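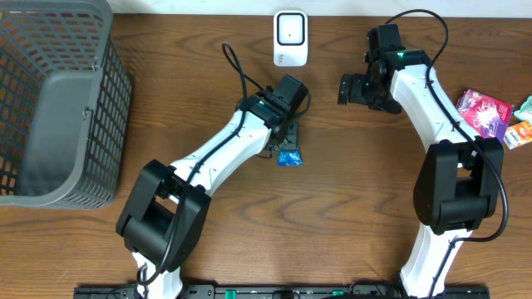 The two-arm packing cell at Baltby, with a blue packet under the left gripper and the basket to its left.

When the green light is not enough

The fault report from the Baltby trial runs to two pages, and the word "normal" appears in it far too often. Drive status was normal. Joint temperatures were normal. Both arms showed green. During the same period the cell recorded 1,603 completed picks, of which 371 had put nothing in the basket.

I have read the log and I accept the manufacturer's account of it. Zasteck supplied the arms and the controller, and both did what the manual says they do. The gripper closes until it meets resistance or reaches a set width. If it stops short of fully shut, the controller records an object as held. The arm then moves to the basket, opens, and adds one to the count.

Snack packets are a poor match for this logic. The wrapper is thin, slippery and part filled with air. A finger can catch a fold of film, register enough resistance to pass the check, and lose the packet within the first few centimetres of travel. The check is made once, at the moment of closing. No second check is made over the basket. A dropped packet is therefore logged as a success, and the packet stays wherever it fell.

Where it fell is the part I would class as a safety matter. Two arms share one table and their working areas overlap in the middle. The planner holds a list of packets still to be picked, and a packet marked as delivered is removed from it. Once removed, it is no longer treated as an obstacle either. In March a dropped packet was pressed between the left wrist and the table, the arm stopped on overload, and an operator reached in to clear it. The right arm was not stopped. Its own status was healthy, so it carried on to its next pick. The operator was bruised across the back of the hand. The injury was minor owing to the low speed setting, which had been chosen for reasons unconnected with safety.

The review by Lamptey recommended a higher gripping force and retraining for the operator. I think both are mistaken. Higher force will burst some packets and will still read a pinched fold as a full grip. Retraining places the burden on the one part of the system that behaved predictably. A person who sees a stopped machine and a stuck packet will reach for the packet.

Three changes would have prevented the incident, and none needs new arms. The grip should be checked again above the basket, before release. A packet should stay on the obstacle list until something other than the gripper confirms it has gone, and a scale under the basket would do. An overload stop on either arm should stop both, with a manual reset.

Cender made the second of these changes on a similar cell and published the results: 1,912 picks logged, with every false success flagged within one cycle. The cost was a slower cycle, and I expect that is why it has not been copied.

The indicator on each arm reports the state of its drives. It was never designed to report the state of the task, and at Baltby it was read that way by the operators, by the reviewers and by the software that produced the weekly figures. Until the three changes are made, the cell should run with one arm at a time.

Jan 4, 2026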